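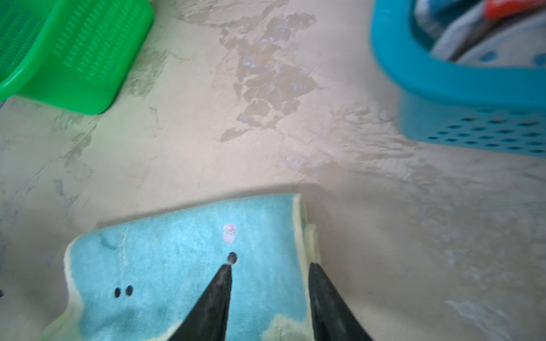
Towel folding on the floor: software tips

These tips are for people running a small arm with two fingers and a wrist camera on household laundry. They come from the bench notes at Pretunholm, where we use Stenis for planning and Skadeck for looking at logs. Most of them carry over to other tools. Names of settings will differ.

Separating cloth from floor

Don't segment on brightness alone. A pale towel border on a cream floor has very little contrast, and a cream trim will drop out of the mask while the blue middle stays in. The planner then believes the towel is smaller than it is and grips inside the real edge.

What works for us is two masks. The first finds the strongly colored part of the cloth. The second grows outward from it and stops at the thin shadow line where the fabric meets the floor. Keep both masks in the log. When a grip misses, open the pair side by side before changing anything.

If the floor is stained or the coating looks worn, take a set of floor frames with no towel down and add them to the negatives. Tan patches on a beige floor have the same soft outline as a cloth edge, and a mask trained on clean floors will happily pick them up. Retake the set if you move to another part of the room.

Ignore the print

Children's towels are hard on corner detectors. A pair of black dots for eyes, a small pink oval or a pale cloud shape will all score higher than a real corner, which is usually rounded and soft. Run the corner search only in a band along the outside of the mask. Start with a narrow band and widen it until you stop losing real corners.

Don't train the printed shapes in as landmarks either. We did that with one towel and it folded well until someone put it down the other way up.

Edges that curl

A curled or doubled edge is two edges as far as the camera is concerned. Decide which one the software should follow and write it down in the task file. Our rule:

1. If the upper layer is clearly raised, work from the raised edge.
2. If it lies flat, look for the crease and treat the crease as the edge.
3. If the two lines can't be told apart, move the wrist sideways and take a second view before planning.

Step 3 adds time to each attempt. Leave it on anyway until you have a good number of clean runs.

Terry cloth also has streaks where the nap lies in different directions, and these get mistaken for creases. A crease should still be there when the wrist moves. A nap streak often changes or fades. Compare the two views before you accept one.

Keep the fingers out of the mask

Dark fingers reach into every wrist view, and they cover the part of the towel you care about most. Make a static mask for each finger at each gripper opening you use, and save them with the calibration. Redo them after changing fingertips.

Fill the masked area with "unknown" and never with "floor". If the planner sees floor under a fingertip it will assume the edge is somewhere behind the finger and back off. With unknown, it holds the last good estimate.

Don't crop the bottom of the view to get rid of the fingers. You need the gap between them, especially in the last part of the approach.

Approach and contact

Split the move into a travel part and a contact part, with separate speed limits. Ours used to share one limit, and every time somebody sped up the travel the fingertips started pushing the cloth along the floor.

For the contact part:

Lower one finger first if your gripper geometry allows it. A fingertip resting on the cloth holds it while the other works at the edge.

Stop on force or motor current, with the height limit as a backup. Floors are not level and neither are most stands.

Once in contact, check the mask again. If the edge has moved, replan from there. Going all the way back to the home pose loses the hold on the fabric.

Cap the number of replans. We use 2, then the arm lifts and starts over. With no cap it will nudge a towel across the room.

Baskets and other things nearby

Put the laundry basket in the collision map as a solid box, even if its sides are full of holes. Perforated plastic gives patchy depth, and a planner fed with raw points may find a path straight through the wall. Leave a margin above a thick rim.

Folded clothes in a basket are cloth too. Tell the perception step to throw away any cloth region inside the box, or it will sometimes choose those as the next job. Set the filter by position. Color won't do it for a mixed load.

For small loose objects near the towel, a plain keep-out circle is enough. You don't need to know what they are.

Watch for color spill from anything bright. A green plastic object can tint the floor next to it, and a color mask may take the tinted patch as part of the object. Fixing white balance at the start of the session helps. Letting it adjust by itself does not – the values drift whenever the wrist passes over something saturated.

Logging

Record the view, both masks, the chosen edge point and the finger positions on the same clock. Skadeck will line them up if the timestamps come from one source. If they come from two, check the offset at the start and at the end.

Save frames before contact as well as after. Our ring buffer holds 3000 frames and writes the last 500 to disk whenever a grip is dropped. The rest are overwritten. Tiziana Ferraro set it up that way after a disk filled halfway through an evening's runs.

Name runs by what was on the floor: "blue towel, cream border, right edge up" can be found again in May. "Test 358" can't, and we have one of those.

Before changing the planner

Go through these first. Delwyn Hollis keeps the list taped beside the screen.

Is the camera tight on the wrist?
Do the finger masks match the fingers that are fitted?
Is exposure locked?
Were the floor negatives taken on the floor you are using?
Does the fault show up on replay from the log, with the arm switched off?

If it shows up on replay, work on it at the desk. If it only shows up live, look at timing and latency before you touch the folding steps. Change one setting per run and put the old value in the run notes, so it can go back.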